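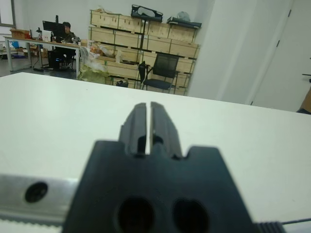
Wrist cameras have become the cheap fix of robot learning. Bolt a small one behind the gripper, record what it sees while a person steers the arm through a task, and train a policy to copy the motions from the pictures. The group at Clerkley that calls its method Grotano says this view alone is now enough, with no second camera over the bench and no depth sensor. I have my doubts, and they begin with what such a camera spends its time looking at. Before the arm has reached for anything, the view holds two black fingers, slightly blurred, a broad stretch of white tabletop, and behind it an office: shelving, a mesh chair, somebody at a desk looking towards a monitor. A network trained on that has plenty to learn from that has nothing to do with picking things up.

The claim itself is easy to state. Grotano was trained on 200 demonstrations of two tasks, putting a cup on a saucer and closing a shallow drawer. The paper reports that the trained arm then did both nearly as well as an older system fed by three cameras. The trick is a step the authors call background forgetting. During training, everything the software judges to be beyond the table edge is swapped at random for patches of other rooms. The policy is supposed to stop caring about the shelves and attend to the fingers.

It's a sensible idea and I would like it to work. But the swapping depends on finding the table edge, and a pale table with a straight far edge is about as kind a case as you could ask for. Kitchen worktops have toasters on them. Workshop benches end in a wall with tools hanging off it. The paper has one paragraph on clutter, and it tests clutter by adding more cups.

Then there is the matter of the room. All the trials behind the headline result were run where the demonstrations were recorded. A second set, run at a partner lab in Ultska, is tucked into the appendix, and there the drawer task falls off badly. The authors put this down to lighting. They may be right, but they did not go back and change the lighting at home to see, which would have taken an afternoon and a couple of lamps.

Rautiainen, the firm paying for part of the work, already describes the method on its website as "ready for any workplace". The paper says nothing of the kind. It says the approach "may reduce the need for external sensing", a careful sentence that deserves to be quoted more often than the other one.

What would change my mind is fairly dull. Another 700 trials, say, spread over several rooms the policy has never seen, with the failures listed by type. I'd want to know how often the fingers closed on air, and how often the arm stopped short because the object had slipped behind its own gripper, a blind spot that no amount of background swapping will cure. An outside camera sees round that problem for the price of a tripod.

The group plans to release its code in November, along with the raw recordings. The recordings interest me more. Anyone who wants to check whether the policy is watching the cup or the bookshelf can black out one, then the other, and run the numbers again. I hope somebody at Ultska does it first, as they have the drawer.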